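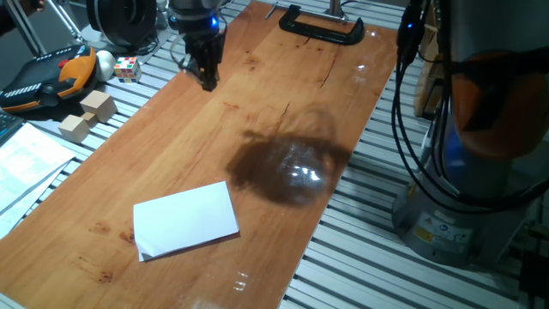

Varnish season is over at the Kevell bench, and we could not be happier with how the long board came out! Otakar Kollár has been nursing this one along since the fall, with coat after thin coat and a good rubdown in between, and the color has gone that warm orange-brown we all fell for when we saw the test piece. He left the dark knots where they were, and the small scratches too - he says a work board should look like it has met some work. The overhead lights bounce off it like a pond, so if you come by in the evening, pick your side carefully or you'll be squinting.

A few people have asked what finish he used. It's the same oil varnish we had on the Dornach shelves, thinned for the first coats and then straight from the can. Otakar sanded with 600 paper between the last two and wiped everything down with a clean cotton rag. Give it more time than you think it needs. We set cups on the Dornach shelves far too early, and the rings are still there if you know where to look.

Imani Lindgren has already claimed the board for her paper layouts, and it suits them beautifully. She draws a plain narrow box on a big white sheet, prints it out, lays it down on the wood and uses the outline as the spot where a thing should go. Simple as that! You can move the sheet, tilt it, swap it for another one, and the board underneath never gets a pencil mark on it.

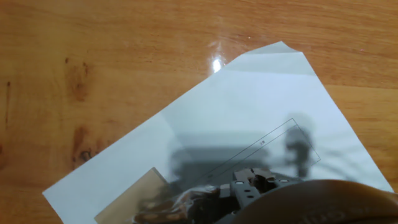 Her one tip is about curling corners. Paper that has been folded or rolled wants to lift, and it slides very easily on a glossy finish, so store your sheets flat in the wide drawer (the one marked Greltutus, second from the bottom). Please don't tape them down. We tried three kinds of tape on an offcut and two of them took the shine off with them.

The outlines come in several sizes and Imani will happily print more. Send her the length and width you want and leave a little room on all sides. She has over 108 saved already, so there's a fair chance yours is in there.

Next up is the short board from Ferreira, which has a much wilder grain and a split at one end that Otakar is itching to fill. We'll have it on the trestles in December.

158 shares | 3 comments

Recent items
Sorting out the wide drawers
What we learned from the Dornach shelves
Rags, cans and where to put them
Ferreira boards: first look

This site uses cookies to remember your settings. Accept | Manage choices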